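Clesumeo opens its doors, robot and microwave get the crowd

2 min read

WULIRMONT - Robot arm, one microwave, white table. That was the main draw Tuesday, May 12, 2020, when Clesumeo let people in to see its kitchen-chores project at the old Eynon building. Visits ran in small groups, masks on, 479 names on the sign-up list.

The oven is a Midea with a push button for the door, low on the control panel. Staff said thats the hard part - finding the right spot with two stiff black fingers.
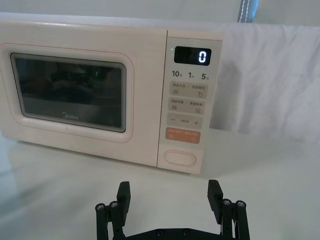
What visitors saw

Four runs per group. Door, button, door again. No food went in. Inside of the oven glows orange once the door is open, and a few kids liked that more than the robot.

The arm works off a small camera by the gripper, so it sees the door from very close up. Slow going. One staffer said the team has logged 800 practice runs since January and still gets misses, mostly when the door is half way. 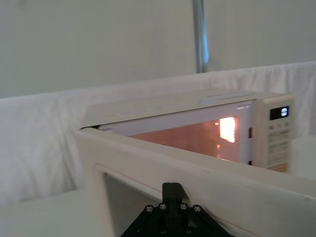

Next up is a drawer, then maybe a dishwasher - no date on either. Clesumeo says a second open day is planned at its Trudley site if there is enough intrest. Entry is free, sign up at the front desk.

Comments (3)

dockside_r: went with my son, worth the wait. parking was bad

Pat in Trudley: Can it do the one at my office, the door sticks

mgh44: 800 tries to open a microwave lol

Recent
- Trudley bridge down to one lane
- Wulirmont library adds curbside pickup
- Eynon lot repaving pushed back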